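Kuusk to reopen on Plurkard Street with a longer menu and a bigger kitchen

10 November 2025

Good news for everyone in Hamport who has been missing the smoked trout dumplings, and I count myself well up the list. Kuusk, the little dining room that has been dark since May, is opening its doors again next week in the old bakery building on Plurkard Street, a short walk from where it started in 2023. The soup that people used to line up for is coming back (same bowl, same rye bread on the side), and there are 11 new dishes to go with it, most of them small enough to share if you are with somebody you like.

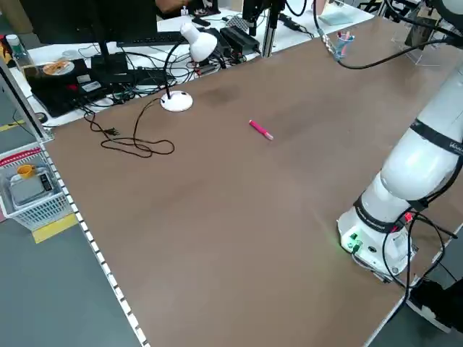
Nadine Harb wrote to us to say she hopes the portions stay put, having watched one too many favorite places move somewhere nicer and start serving dinner on a saucer. The kitchen tells us the dumplings will still come six to an order, and the mushroom pie is, if anything, getting a bit larger.

The move cost more than planned, and regulars chipped in $3000 toward the new oven, which is a lovely thing to hear about any restaurant. Lunch will run until 3, dinner starts at five, and the Sestska, that dark, sticky honey cake, will be on the menu every day the place is open and not only on weekends as before. 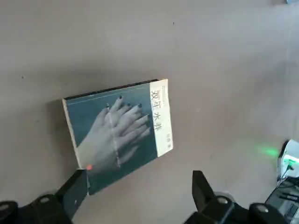
Please bring back the pickled beet salad too, Rami Khasawneh asks in a comment under our first story on the move, and do something about the noise while you're at it! The salad is back. As for the noise, there are heavy curtains now and cork on the ceiling, so we'll see.

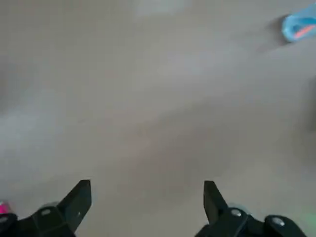

Seating has changed quite a bit from the old room, where you more or less ate in your neighbor's lap. Two long benches now run in from the back wall, with a good wide gap left in between. The gap is where the servers will walk. Reservations are by phone only for now, and the counter seats are being kept for people who just wander in hungry.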